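Clurkutau Opens Refill Program to Small Offices and Clinics

FOR IMMEDIATE RELEASE

3 April 2023

Clurkutau, the drinking water and refill service, today opened its Endik plan to small offices, clinics and shared workspaces. Until now Endik was only sold to buildings with a front desk and a loading dock. That rule is gone. A dental office with one hallway can sign up. So can a tax preparer above a bakery.

The plan is simple. Clurkutau puts in a filter unit, connects it to the existing cold water line and comes back to change the filters. No five-gallon jugs. No storage closet full of empties. Customers pay a flat monthly fee and can stop with 30 days notice.

"We kept getting the same call," said Hanyu Wei, founder of Clurkutau. "Small place, old building, tired of lifting jugs. And we kept saying sorry, you're too small. It was a dumb thing to keep saying."

The Ungate neighborhood was the test area. Clurkutau ran a trial there over the winter and closed it out in February with almost 2,000 people using the units at work. Two things came out of it. People wanted a lower spout for short cups, and they wanted a taller opening for their own bottles. Both changes are in the unit shipping now.
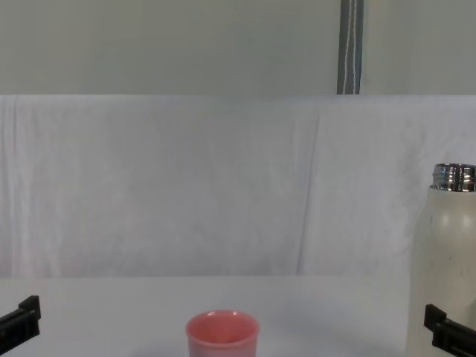 Bottles were the bigger headache. The first Endik unit was built around paper cups and a drip tray, and anything tall had to be tipped sideways to fit, which meant water on the counter and water on the floor. Staff at the Ungate sites brought what they already owned. A pink plastic cup and a cream-white insulated bottle with a bare steel screw neck is a pretty normal pair for a shared table, and one spout has to deal with both. The new opening is taller, the tray slides down and locks, and the nozzle sits farther forward so a hand can get in behind it. The tray also comes out for washing. The old one did not, and we heard about it.

Pricing stays the same for current customers through their present term. New customers pick from two plan sizes. The small plan covers one unit and the basic carbon filter. The larger one adds a second unit and a yearly line check. Install is included in both unless the nearest water line is on another floor, in which case Clurkutau quotes the job first and the customer can say no.

Landlords have been the slow part. Many small tenants don't know who has to approve work on a water line, and a lease often says nothing useful about it. Clurkutau now sends a one page letter the tenant can forward, with the fitting type, the shutoff location and proof of insurance. In the trial most landlords signed it the same week.

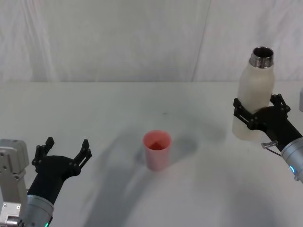 Farzad Kazemi
Director of Customer Service, Clurkutau

"My team answers the phone, so here is what people ask. First one is always taste. The basic filter takes out the chlorine taste and catches grit. It does not soften the water. If your kettle gets scale now, it will get scale after. We would rather tell you up front than have you mad at us in a month.

"Second is noise. There's a small pump in the chilled version and you will hear it if the room is quiet. Put it in the hallway or the break room, not next to the desk where someone takes calls. The room temperature version has no pump at all.

"Third is cleaning. Wipe the nozzle daily, wash the tray weekly, leave the inside alone. We do the inside. Please do not pour coffee down the tray. It has no drain and it will end up on your carpet — ask anyone on the install crew.

"And then the reusable bottles. People ask if they can use the one from home and of course they can. Take the cap off, keep the rim away from the nozzle, and wash the thing once in a while. Soap and a brush, and get into the threads, because that is where the gunk sits. Dry it with the lid off overnight."

Filters are made for Clurkutau by Xie, which has supplied the company since the first units went out. Used filters are picked up at each service visit and sent back to Xie, where the outer shells are emptied and reused. The carbon inside is not reused at this time. Customers who want the test sheet for there filter can ask for it by part number, printed on the side of the shell. 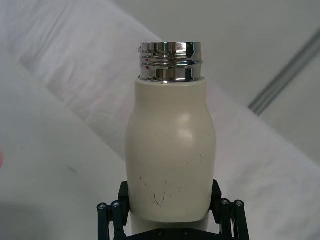

A cream-white bottle showing some scuffs.

Service visits are booked by text message. The customer gets a window the day before and the name of the person coming. If nobody is in to open the door the visit moves to the next open slot with no charge the first time. After that there is a missed visit fee, listed on the order form.

Clinics should note that Endik units are for drinking water only. They are not meant for instruments, lab use or mixing medicine, and the order form asks customers to confirm this. Food businesses may need to check with the local health office before install. Clurkutau can send drawings on request but does not file permits.

Sign-up is open now. Ungate addresses go first as the crews are already working there, and other areas will be added as installers finish training. Anyone outside the current area can join the waiting list and will hear back when a crew is assigned to there zip code. Current jug customers can switch over mid-term, and deposits on jugs are credited to the first bill once the empties have been picked up.

About Clurkutau

Clurkutau installs and services filtered drinking water units for workplaces. The company was started by Hanyu Wei and sells the Endik plan directly, with no resellers.

Media contact: Press Office, Clurkutau. Photos and a unit spec sheet availble on request.

###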